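August, nearly midnight, tea gone cold again

Well, the result came in and I've been grinning at the kitchen wall for twenty minutes, so I'd better write it down before I talk myself out of it.

The short version is that shuffling the cameras works. Longer version, for future me, who will have forgotten everything by the time we write it up: the old Bimbridge policy was trained with both views fed in at every step, the high one looking down over the room and the fisheye one close in at the gripper. It did fine on paper and then fell in a heap whenever the high view couldn't tell it much. My hunch (scribbled in this very diary back in autumn, three pages of whingeing before it) was that it had got lazy and was leaning on the overhead colours for nearly everything. So for the new runs I blanked one view at random during training, sometimes the high one, sometimes the close one, and never told it which was going to vanish.

That's it. That's the whole method. I feel a bit silly calling it a method, but Costitz has three pages of maths for something that does less, so I'll call it whatever I like.

I ran 421 episodes in the simulator all up, the same table and mat every time but with the things on it moved around and the light coming from a different spot. The old policy finished 139 of them. The new one finished almost double that, which I had to check twice because I'm deeply suspicious of anything that goes right after dinner. I even swapped the random seeds, in case I'd been lucky, and ran another 100 overnight. Same story, near enough. Then I did a little dance in my socks.

What I didn't expect was where the gains came from. I'd assumed it would be the long reaches over the mat, where the arm has to bend forward over the front edge of the table and its own shadow makes a mess of everything. Those improved a bit. The big jump was on the signal lamp episodes, where it has to get the fingers in close and wait on the right colour. The old one was forever guessing from far too far away! The new one dawdles, gets nearer, and then commits. Watching it is like watching my nan park the car - slow, a bit maddening, never a scratch.

Things that still bug me:

The failures are uglier. When the new policy does go wrong it goes really wrong, and there were 24 episodes where it just parked itself beside the table and did nothing until the clock ran out. No idea. I watched six of them back to back with a bowl of cereal and came away with no theory at all, only a strong feeling that I should go to bed earlier.

Shadows, too. I've got the simulated sun pretty harsh in some of the runs and I still can't say whether the policy treats a dark patch on the mat as a thing or as nothing. I should colour the mat differently and see. The grey is far too close to the grey of everything else in there, the arm included. Why did I make everything grey? (Because I built it in one weekend on toast, that's why.)

And it's all simulation so far, obviously. The Kinoshita test is the one people will ask about, with the real arm, and I've been putting off booking it. The Numden simulator is good about lens distortion but it's terribly kind about friction, and I've been caught by that before. I still wake up cross about last year's mugs.

Plan for the morning, if I'm a functional person by then: pull the idle episodes out into their own folder, rerun them with only the close view, then only the high one, and see which half of its brain goes to sleep. If it's the high view that's causing the sulking, I'll owe myself an apology for the blanking ratio, which I picked by feel at a bus stop.

I've stuck these two in from tonight's batch, mostly so I can find them again. 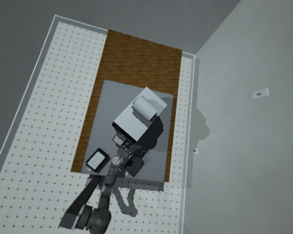
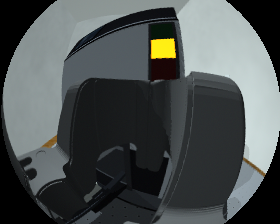 First one's the high view with the arm over the mat, second is the fisheye with the yellow lit.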